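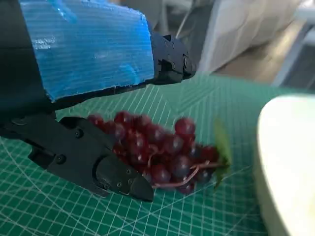 Grapes on the green mat

Noise exposure claims after leaving the yard

rkwada
I spent 16 years as a plate grinder at the Stovanby yard and left in August. Hearing test shows loss in both ears. The claims office says I waited too long to report it. Has anyone here gotten past that?

pudano_fitter
Depends on your state and which law covers you. Shipyard work on the water side is often federal, and the clock can start when you get the audiogram report, not your last shift. Ask for a copy in writing.

mitach200
I'd leave it alone. Mine dragged on for 2 years and the lawyer's letters upset everyone. They gave us earplugs and we signed for them.

pudano_fitter
Signing for plugs doesn't end a claim. Grinding inside a tank is loud even with plugs in.

mitach200
Maybe. Half the crew wore them around their necks, and the yard will bring that up.

rkwada
I wore mine. Kazuhiro Uchida was my lead hand and will say so. I have the report now – dated 26 May 2026 – and no older one.

nomura_k
Ask the yard for your hiring test too. They had to send me mine, and it showed normal hearing on day one. Keep the envelope it comes in.

rkwada
Sent the request this morning. Riku Wada, if anyone from the old grinding crew reads this, message me.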